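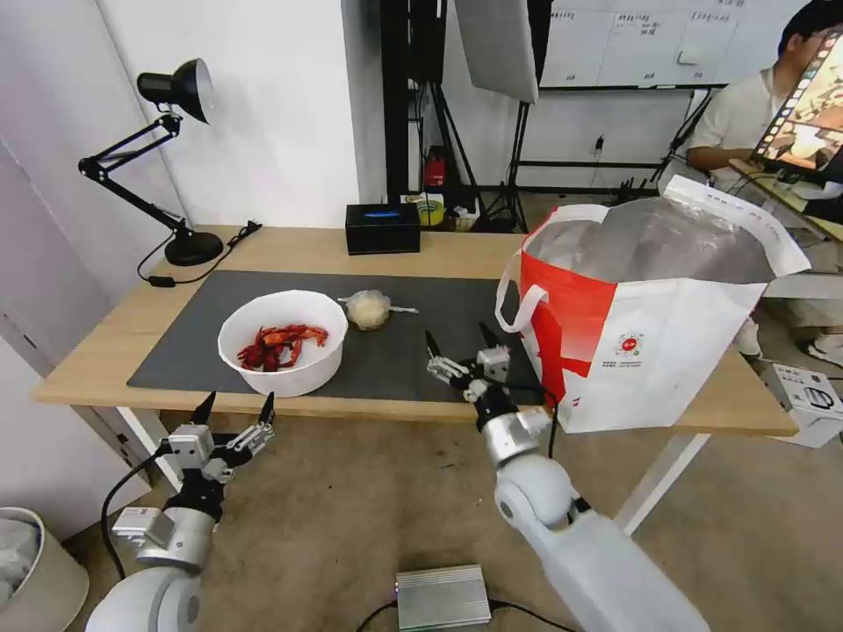 A two-armed robot at a table with a bowl of crawfish, a small tied plastic bag and an insulated tote bag.

Demonstration gathering

Demonstration gathering (some people say "demo collection", and at Plavbridge we mostly just say "recording") is the work of building up examples of a job being done, so that a learning system can pick the job up from them. I've been doing it long enough to have opinions, so this article leans towards robots with two arms and tables full of shopping, which is what I know best.

What counts as an example

One example is usually called an episode. It starts with the arms at rest and the things laid out, and it ends when the job is done or the person in charge gives up on it. In between, the system stores what the cameras see and where every joint is, many times a second. A packing episode might be as plain as "put the small bag in the tote". You'd be amazed how many ways there are to do that badly!

Most groups record in sets. Ours are 100 episodes long, split between 3 layouts of the table, and I like a tea break somewhere in the middle. Huiling Jia, who taught me, used to throw away the first nine of any set as warm-up, and I still do it (Lakmal Karunaratne thinks it's a waste, and we've agreed to stop discussing it).

Steering the arms

There are a few ways to get the movements in. You can hold the arms and push them through the job by hand, which feels lovely and natural but puts your own sleeves in all the pictures. You can work a matching pair of smaller arms and let the big ones copy you. Or you can use hand controllers, which are quick to learn and a bit vague about how hard you're squeezing. I prefer the matching pair - my wrists don't, by the end of a Saturday.

Choosing the objects

Boxes are easy, and a system fed on nothing but boxes gets a nasty shock from a carrier bag. So it pays to bring in awkward things: floppy handles, shiny linings, clear plastic that a camera can hardly find. Food shapes are good value too. Crawfish are a favourite of mine, all legs and claws, and a gripper that closes on one is quite likely to come up with its neighbour as well.

Insulated bags deserve a word of their own. The opening changes shape whenever something brushes it, and the foil throws back whatever light you've set up. Menaka Marikar wrote the Litell notes on this, and her advice was to leave the bag slightly different every time and resist the urge to tidy it.

Notes and labels

Each episode gets a line of plain words saying what was done, plus a mark for whether it worked. In my June set 81 were marked good. The failures are worth keeping in a folder of their own, particularly the ones where the arm slips and then recovers, as a system that has only ever seen perfect runs has no idea what to do after a fumble.

Labelling is dull and I put it off, then regret it. Write the line straight after the episode, while you still remember which bag you meant.

See also: Imitation learning; Teleoperation; Gripper; Episode (robotics)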